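Print this page | E-mail this page

We use cookies to remember your settings. By continuing to use this site you accept our cookie policy. Close

Paper Use and Recovery in Shared Study Rooms
Student Project Report, submitted 14/10/2023
Prepared by Savita Sandhu. Project supervisor: Vangelis Konstantinidis

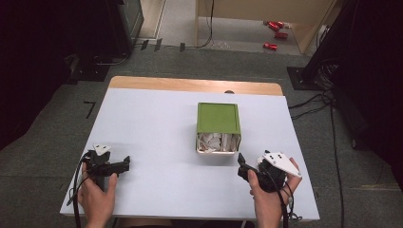 1. Background

The Lambrakis building contains 4 shared study rooms, each with its own printer. Until this year the building had no separate collection for used office paper. Sheets left at the printers went into the general trash along with food wrappers and cups. The purpose of this project was to measure how much paper was being thrown away, to find out what share of it could be recovered, and to suggest changes that the building office could make within its present budget.

2. Method

Collection took place over 6 weeks, ending in July. A box for paper was placed beside each printer and emptied at the close of each working day. The contents were sorted by hand into three groups: sheets printed on one side only, sheets printed on both sides, and torn or crumpled pieces. Whole sheets were counted. Torn pieces were weighed together at the end of each week and were left out of the sheet count.

A short questionnaire was also given to room users. It asked how often they printed, whether they knew how to change the printer to two-sided output, and what they usually did with drafts. Answers were anonymous, and 171 completed forms were returned.

3. Results

A total of 2146 whole sheets were collected. Sheets printed on one side only made up the largest group in every room. Many of these were cover pages produced automatically by the print system, which carry only the user's login and the time of the job. Two-sided sheets were mostly lecture handouts.

The Metitz room produced the most paper, and it is also the room closest to the main entrance. Several users wrote on the questionnaire that they stopped there to print on their way to class and did not stay to study. The smallest amount came from the Flitetti room, where the printer was out of service for part of the second week. Its results should be read with that in mind.

Most people who returned the questionnaire said they did not know how to select two-sided printing. The setting is found under a second menu and returns to one-sided output after each job.

4. Discussion

The results suggest that a large part of the waste comes from printer settings. Cover pages could be turned off without any cost to the building. When this was raised with the building office, staff explained that the pages had been introduced to help users find their own work at busy times. A delayed release system, in which the user enters a code at the printer, would serve the same purpose, but it would require new equipment.

Torn and crumpled paper was harder to deal with. The local recycling contractor, Hunus, accepts it only when it is kept apart from whole sheets, and the project did not test whether room users would sort it themselves.

The study has certain limits. It covered part of the summer term, when fewer classes are held, and paper that users carried home was not measured. A second collection during the fall term would give a better picture of normal use.

5. Recommendations

The building office is asked to consider the following:

- Turn off automatic cover pages in all study rooms.
- Make two-sided printing the standard setting.
- Keep a paper collection point beside each printer throughout the year.
- Post short printing instructions at eye level.

6. Acknowledgments

The author thanks Vangelis Konstantinidis for his guidance on the sorting method and the building office for access to the rooms outside regular hours. Copies of the questionnaire and the weekly record sheets may be requested from the department.

Print this page | E-mail this page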